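Home | Forums | Seed Swap | Log in

Starting leeks from seed in January? 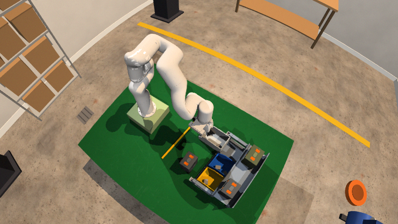 rilus34: How deep do you all sow leek seed indoors?

KaniniKaijage: Half an inch, in damp mix, and then leave them alone! Mine sprouted so fast last winter, I was thrilled.

griststead_gal: Half an inch is too deep for me. I barely cover them and get great rows every time.

fuchs_plot: Gotta side with Kanini. Shallow ones flop over on me. Love growing these things though, 168 seedlings last year and we ate every leek!

griststead_gal: Wow!! OK, I'll try one tray your way, but the other 2 stay shallow.

rilus34: Thanks, both ways it is. Ordering seed tonight :)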